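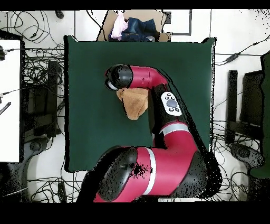
**Gripper holds the cloth but will not release it flat**

Posted by Annelore Schmieder, Haslam Shared Workshop

Our members are building a laundry-sorting station around a single arm. The arm is to lift one item from a cardboard box, lay it on a green mat and smooth it. Lifting is satisfactory. On release, however, the cloth lands in a heap. The controller logged 309 attempts in March, and 120 of them ended with the item flat enough to fold. Is this a matter of the gripper or of the motion program? Denim gives less trouble than thin cloth.

**Plirkar**

The motion program should be examined first. A cloth held at one point hangs in a triangle, and a straight descent will always pile it on its own tip. Please let the tip touch the mat, then move the wrist sideways while lowering, and open the fingers only at the end of that travel. Begin at a low speed. The mat should also be taped down at the corners - a raised corner will catch the fabric.

**Kimach**

Replace the fingers with softer ones. We did so and had no further problems.

**Prusent**

I would support the first reply. Soft fingers improve the grip, but they do not change how the cloth falls. It is also advisable to secure the cables on the floor before any wider sideways motion is tested.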